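Workshop Tips: When the Gripper Closes Early

Filed under Grippers and End Tooling. Last revised April 2025.

A two-finger gripper that closes before it reaches the part is one of the more common faults on a small bench arm. It pushes the part out of position, loads the wrist sideways, and can pinch a hand that is steadying the work. The notes below come from fault 76 in the shop log, which took two evenings to clear, and from the simulator runs made afterward.

What happened

The arm was set to pull a short post out of a fixture. On the approach, the fingers closed a hand's width too soon, struck the top of the post and kept pushing. The controller did not stop. Norbert Bozsik hit the emergency stop when the fixture began to slide. Damage was limited to one fingertip pad and a bent locating pin.

Check these first

Cut power to the arm and lock the plug out before touching the fingers. On an air gripper, bleed the line as well. A closed valve still leaves pressure in the hose between the valve and the jaw.

Move each finger by hand. Both should travel the same distance with the same drag. A finger that sticks and then jumps has dirt in the slide or a burr on the rail.

Look at the cable where it passes the wrist. Flex it slowly with a meter on the finger position signal. If the reading jumps, replace the cable. Tape will not hold up to the bending.

Read the error log before clearing it. Ours showed code 927, which on the Brendier controller means the finger position signal dropped out and came back. The controller treated the return as a fresh close command.

Cause

The connector at the wrist had backed out of its socket by 2 mm. It made contact with the arm at rest and lost contact when the wrist rolled. The latch had been left open at the last pad change.

Fix

1. Clean the contacts with a dry lint-free swab. Do not use oil spray.
2. Seat the connector until the latch clicks, then pull on the body of the plug, never on the wires.
3. Add a strain relief clamp behind the plug, with enough slack for full wrist roll in both directions.
4. Change the close command so that it needs two conditions: arm stopped and approach distance reached.
5. Set the grip force limit to the lowest value that holds the part. Ilona Kozma starts at the bottom of the range and goes up one step at a time until the part stops slipping.
6. Run 7 dry cycles at low speed with the fixture empty, then one with a scrap part.

Keep one hand on the stop button for step 6 and keep the other out of the work area.

Test the approach in simulation

A program change on the approach should be run in the simulator before it goes on the real arm. Fanni Gál keeps a set of practice layouts for this, and the tight ones are the most useful. In an open layout a bad approach angle often passes. In a crowded one the finger bodies or the housing will touch something along the way.

Stop the run with the fingers open and short of the part, and look at the clearance on both sides. The gap should be even. Check the wide part of each finger as well as the tip - the base is what usually hits a nearby tube or bracket. 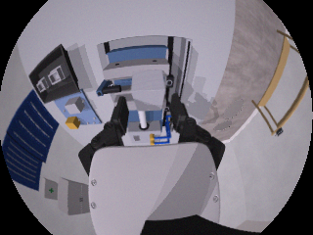

Simulated approach in the station module layout, fingers open on either side of the white post. Note the bent blue tube to the right of the post.

To reproduce the fault in the simulator, drop the position signal for a moment during the approach and restore it. With the old logic the fingers close on the spot. With the two-condition logic the arm should stop and wait for a reset. If it carries on moving, the fault handler is not tied to the motion task.

Afterward

Write the date of the last connector check on a tag at the arm base. Check the latch at every pad change. Replace both pads as a pair - a new pad against a worn one shifts the grip center.

Related tips: Bleeding an Air Line Safely. Choosing Fingertip Pads. Emergency Stop Wiring for a Home Bench.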